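I came home from the open day at Draltby with a pocket full of leaflets, sore feet and more ideas for the kitchen and the shed than I've had all year. I'd gone to look at robots! I really had. But you can't put me in front of a tidy bench without me thinking about my own drawers, so these are my tips from the day, in the order I scribbled them on the back of the parking ticket.

If you haven't been, Draltby is the old dairy building past the roundabout, and the workshops there open their doors for one afternoon every July. Go early. By 2 o'clock the queue for the tea hatch was out of the door, and the lemon cake had gone (I had the ginger, very good, a bit dry at the corners).

## Give your work a board of its own

The robot demonstration was run by Loan Lục and a very patient young man called Sơn Doãn, who must have answered the same questions all afternoon and never once looked bored. I got a spot by the rail and stayed far longer than I meant to. It was sorting and placing work, the sort of thing you'd do with a toddler on a rainy morning, and I found it completely absorbing.

What struck me first was that the job had its own board, set on top of the table. I asked Loan about it and she said it keeps the work in one place and makes it easy to see where the job starts and stops. Well, I do my pastry straight on the worktop and then wonder why there's flour in the toaster. Since the visit I've been putting a big board down before I start anything fiddly: pastry, sewing machine bits, the insides of the bathroom tap. Everything for the job lives on the board, and when the doorbell goes I can carry the lot to the dresser.

A damp tea towel folded flat underneath will stop a board sliding. For dry jobs in the shed I use a square of that rubbery drawer liner, cut 3 cm smaller than the board all round so it doesn't show or catch.

## Leave yourself some bare space

Sơn told me that crowding is the thing that causes him the most bother. If two things are touching, it's harder to pick up one without nudging the other. I laughed out loud, because that is my spice shelf exactly – I go in for the cumin and the paprika comes too.
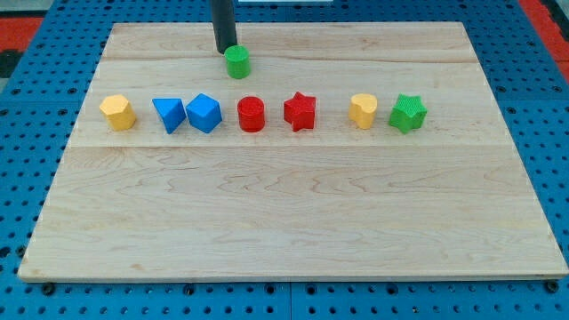 So I went through the shelf that same evening and took out everything I hadn't used since Christmas. There's now a finger's width between the jars, and I can get hold of one by the lid without knocking its neighbour. I did the same with the mugs, which was harder, as I'm sentimental about mugs.

The other half of this tip is to keep a clear patch on the worktop and defend it! Mine is the bit to the right of the hob. Nothing is allowed to live there, not even the fruit bowl. When a pan needs to come off the heat in a hurry, there's somewhere for it to go (on a trivet, please, if your worktop marks).

## Use colour, but keep it simple

I've tried colour coding before and always got carried away, with a colour for each person and each day and each room until I needed a chart to find the scissors. Loan's advice was to use only a few plain colours and let shape do the rest. It works a treat in a toolbox. I've put a wrap of red tape on the handles of the crosshead screwdrivers and yellow on the flat ones, and that's the whole system.

In the kitchen I've done it with cloths. Blue for the washing up, green for the table and worktops, and the old grey ones for floors. They go through the wash together at 60 and come out ready to sort by anybody in the house who happens to be standing near the basket.

If you're marking tools, wipe the handle with a drop of surgical spirit and let it dry before the tape goes on. Stretch the tape slightly as you wind and let the last inch lie down without any pull, or the end will creep up and get fluffy.

## Looking after bare wood

I had a good long chat with Bảo Bạch at the woodworking stall next door, who makes chopping boards and was selling little tins of wax. I've been doing mine wrong for years. I'd been slathering oil on and leaving it, and of course it stayed sticky and picked up every crumb.

Bảo's way is this:

1. Wash the board quickly in warm soapy water, both faces, and dry it with a towel.
2. Stand it on its edge overnight so the air gets to both sides.
3. Rub over any roughness with fine paper, going along the grain.
4. Put on a thin coat of food-safe mineral oil with a clean rag.
5. Leave it for 20 minutes and wipe off everything that will come off.
6. Do the same again next day if it still looks thirsty.

Don't soak a board, and don't put it in the dishwasher, however tempting it is after a roast. For onion smells, coarse salt and half a lemon, rubbed in and rinsed off. Spread your oily rags out flat outdoors to dry before you bin them – a scrunched-up rag can heat up by itself with some oils, linseed especially, and it's a good habit to have whichever you use.

## Bits and bobs from the other stalls

Nhàn Hà had a sharpening table and did my paring knife while I waited. Her tip for testing an edge is a ripe tomato: if the skin gives under the weight of the knife alone, leave it be. She also keeps a wine cork pushed over the point of any knife that has to live in a drawer, and so do I now.

There was a whetstone on her table marked 3000, for finishing. She says most home cooks can start with a 1000 and be very happy, and to soak it only if the maker says so.

Định Vi was mending chairs and showed me how to get glue into a loose rung with a drinking straw pinched flat at one end. Wonderful! I have 9 dining chairs (don't ask) and three of them wobble, so that's my next wet weekend spoken for. Wipe the squeeze-out with a damp cloth straight away, and wind an old bicycle inner tube round the legs if you haven't got a clamp.

I still need to write up the jam funnel trick from the tea hatch, but I've lost the bit of paper. If you were there and remember whether the funnel was warmed in the oven or in hot water, do leave me a note underneath.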